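Research > Music and Listening > Section 4

4.2 What listeners heard

Our favorite result came from Gralero's second album! We played 13 tracks to 400 listeners, and the slow songs won by a mile. People hummed the choruses back to us days later, even those who had never heard of the band (Dewan's drumming got plenty of love too).

Figure 4. Tabletop with a black rack and an oval tray.
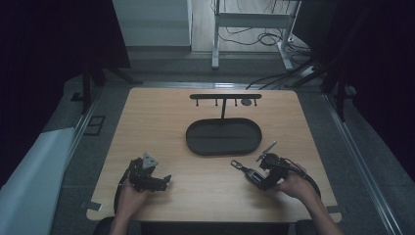 4.3 Live versions

We then swapped in concert takes from Ulau, and the scores jumped again. Listeners loved the looser tempos and the crowd noise, which we had expected to hurt recall. Selvanayagam's chorus test gave the same ranking both times.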